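Can robots do real kitchen chores yet, or is it all demo videos?
Asked in Home Tech, June 2019
2 answers

My kids have asked me this three times this week and I would love to have a better answer than "sort of." We run a small bed and breakfast, and breakfast is the same every single morning: plates out, pastries on, plates back, dishwasher, wipe down. It feels like the perfect job for a machine! I already have a robot vacuum that I adore (a Clamora, it goes under the beds and everything) and I keep thinking the next step can't be far off.

So where are things really? Could a machine set a table for a few guests today? I don't mind if it's slow. I don't need it to walk or talk. And if the answer is no, what is the part that's holding it up?

Answer 1 (marked as most helpful)

Oh, I love this question. I worked on packing lines starting in 1994 and have been following home robots as a hobby ever since I left, and the last couple of years have been the most fun to watch by far.

Short version: single steps, yes, in a lab, with people close by. A whole breakfast, no. Your robot vacuum gets away with so much because it never has to pick anything up. Once there's a hand involved everything gets harder, and food is about the hardest thing you can put in a hand.
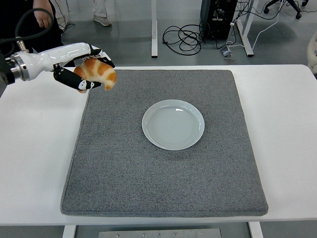 Soft food is where I'd start if you want to know what holds it up. On our line the arms moved sealed boxes, nearly 200 a shift at my station in the early days, and each box was the same size and just as stiff as the last one. Pastry is a whole other animal. Two fingers closing on a croissant like that have to squeeze enough to lift it and still leave you something you'd serve to a guest, and then it has to get over to the plate and be let go of gently. A person does this half asleep! For a machine the grip, the path and the letting go can each go wrong, and the next croissant is a different shape anyway.

Then there's the plate itself. Flat ones are a pain to pick up, since there's hardly anything to get a finger under. Bowls are easier, mugs with handles are somewhere in between. Stacks are awful.

For a B&B I'd look at the boring stuff first: a better dishwasher, a coffee machine with a timer. Keep the vacuum. But do keep watching, because every time I check in on this there's something the arms couldn't do the time before, and it makes my day.

Answer 2

Trodell makes an arm you can bolt to a counter, my brother in law looked at one for his bakery. It's for shops, not homes. You have to teach it every move and if you shift the tray it misses. He passed. Fun to watch though!! I'd say 40 years for the whole breakfast, but I said that about phones with maps too so don't go by me.

Comment from the asker

Thank you both! The kids are thrilled about the croissant and very let down about the dishwasher. I hadn't thought about flat plates at all, and now I notice it every time I clear the table: I slide them to the edge and get my thumb on top. Would a machine be able to learn that?

Reply from Answer 1

Sliding to the edge is a great trick and yes, people are trying that kind of thing with arms too. Ask it as its own question, I'd happily go on about it all day!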